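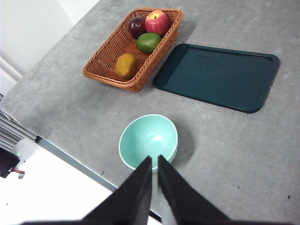

*Fig. 6. Wrist view at the bowl rim, with basket and tray set out on the speckled top.*

## 6. Setting up the table and checking the fingers

Applies to the Hamari arm with the two-finger gripper and the wrist camera. Revised 6/28/24 by Sowmya Poduval. It replaces the Stinum quick-start sheet, which you may keep if you like but should stop following. That sheet promises a working cell "straight from the box". Ours was not, and I have yet to meet one that was.

Allow a morning the first time. Read 6.1 to the end before you switch on.

### 6.1 Before power

1. Lock the controller off and hang the tag on the handle.
2. Push each black finger sideways with your thumb. Any movement at the root means the screws are slack. Tighten them evenly, then push again.
3. Close the fingers by hand until the tips meet. Hold a strip of paper between them and pull. It should drag along the whole meeting edge. If it slides free on one side, go to 6.4.
4. Wipe the camera window with a dry lint-free cloth. Don't use the blue spray from the cleaning cupboard. The label says it is safe on plastics, and the haze on our first window says otherwise.
5. Check that the camera lead has slack with the wrist turned fully each way. Turn it by hand. The cable clip supplied by Lumbantobing holds well enough for a week or two, so put a tie behind it.

**Caution:** The arm drops slightly when the brake is released. The supplier calls this settling. Keep your hands off the table while it does it, whatever the supplier calls it.

### 6.2 Setting out the table

The practice layout uses a wicker basket with fruit in it, a dark green tray and a mint-green bowl. Other objects will do, but the stored positions won't suit them and you will have to teach your own.

1. Wipe the tabletop and let it dry.
2. Put the basket down at a slant, on the far side of the bowl from the gripper. Leave the fruit in it: apple, plum, lime and the longer yellow one.
3. Lay the tray to the right of the basket with a short stretch of bare table between them. Leave it empty.
4. Put the bowl on the near side of both, well in from the table edge.
5. Look at the live wrist picture. The basket, the tray and the bowl should all show, with the finger tips coming up from the bottom. If you can't see both tips, the camera bracket has slipped. Don't try to correct that in software.

**Note:** The software offers to "learn" the layout if you press Auto Place. I have tried this in good light, in poor light and with the blinds down. Do it by hand.

**Note:** The speckle in the tabletop is harmless to the eye but gives the edge finder plenty to chew on. Set Edge Threshold to 158. The factory value is 200, and with that value ours missed the pale rim of the bowl more often than it found it. If your top is plain, begin at the factory value and see how you get on.

### 6.3 Teaching the rim position

1. Unlock the controller, switch on and wait for the steady lamp. Ignore the message saying "Ready", which comes up first.
2. Choose **Manual**, then **Slow**. Set the speed to 36 on the pendant scale.
3. Bring the wrist down over the near side of the bowl with the fingers open.
4. Jog towards the rim in single steps. Stop when the left tip touches the front of the rim. The right finger should be a short distance to its right, angled in towards the rim as well.
5. Watch the bowl itself for this, with your own eyes. The highlight inside it and the shadow beside it both make the distance hard to judge on screen.
6. Press **Store**. Write the position number in the log as well, because the Valley update wiped our stored list in May and the release notes say nothing about it.
7. Back off, go home, and call the position up again at the same slow speed.
8. Repeat the return until you trust it. One good return proves very little.

**Caution:** Don't close the fingers at this stage. The force limit isn't active in Manual, despite the picture of a padlock on the screen.

### 6.4 If it won't come right

**Left tip lands short or long.** Check the finger screws first, then the bracket. Only then touch the offset. A changed offset hides a loose screw nicely until the screw falls out.

**Tips don't meet evenly.** Take both fingers off, clean the seats and refit them as a pair. If they are still uneven, fit a new pair. Bending one back is a false saving.

**Fault 491 on the pendant.** The manual gives this as "wrist communication". With ours it has been the camera plug every time. Lock off, pull the plug, look for a bent pin, and push it home until it clicks.

**Bowl creeps when touched.** Your last jog step was too big. Put the bowl back and teach the position again from step 3 of 6.3. Calibrating the whole arm, as the help line will suggest, takes an hour and leaves you with the same fault.

### 6.5 Looking after it

Do the thumb test and the paper test at the start of each working day. Clean the camera window when the live picture looks soft. The automatic health check may be left running, but a green result from it does not replace either test. Sign the log with the finger set number and the stored rim position, then lock the controller off.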